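Getus bringt Roboterhand das Greifen bei – mit viel Geduld

1/3/19 – Wer dachte, Roboter lernten heutzutage von allein, sollte einmal bei Getus vorbeischauen. Dort sitzt ein erwachsener Mensch mit einem Datenhandschuh am Tisch, krümmt den Zeigefinger, streckt ihn wieder und krümmt ihn noch einmal, diesmal etwas weniger ehrgeizig. Die Roboterhand macht es nach. Danach wird der Durchgang gespeichert und alles beginnt von vorn.

Das Unternehmen hat das Projekt mit dem Namen Kashindye im Juli gestartet und jetzt erste Ergebnisse vorgelegt. 610 Vorführungen sind bislang aufgezeichnet, allesamt ferngesteuert. Die Aufgabe klingt bescheiden: einen kleinen Gegenstand vom Tisch aufnehmen und an anderer Stelle wieder ablegen. Eine Vorführung dauert im Schnitt 20 Sekunden, sofern der Bediener nicht niesen muss. Geniest wurde nach Angaben der Projektleitung zweimal, beide Durchgänge sind aus dem Datensatz entfernt.

Die Steuerung überträgt die Bewegungen jedes einzelnen Fingers. Gerade der Daumen macht Arbeit, denn der menschliche sitzt nun einmal anders am Handteller als der mechanische. Wer die Hand führt, muss also umdenken und greift nach einer Schicht auch die eigene Kaffeetasse ein wenig seltsam.
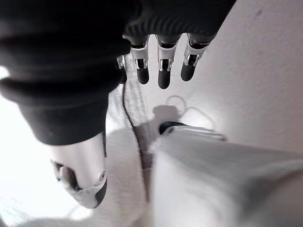

Josphat Minja hält den Aufwand trotzdem für vertretbar. Man habe 2008 noch jede Gelenkstellung einzeln eingetippt, und wer das einmal mitgemacht habe, beschwere sich über einen Handschuh nicht mehr. Schwierig sei vor allem, gleichmäßig vorzuführen: Am Vormittag griffen die Leute vorsichtig, kurz vor Feierabend dagegen erstaunlich beherzt, und die Maschine lerne eben beides.

Getus will deshalb künftig auch die Uhrzeit jeder Aufnahme auswerten. Außerdem sollen sich mehrere Bediener abwechseln, damit die Hand nicht die Marotten einer einzigen Person übernimmt. Die Software dafür kommt vom Partner Sekley, der auch die Handschuhe liefert – vorerst nur in Größe L.

Im nächsten Schritt sind 100 weitere Vorführungen mit wechselnden Gegenständen geplant. Erst danach soll die Hand ohne menschliche Führung zugreifen dürfen. Einen Termin dafür nennt das Unternehmen nicht. Die kleineren Handschuhe sind bestellt.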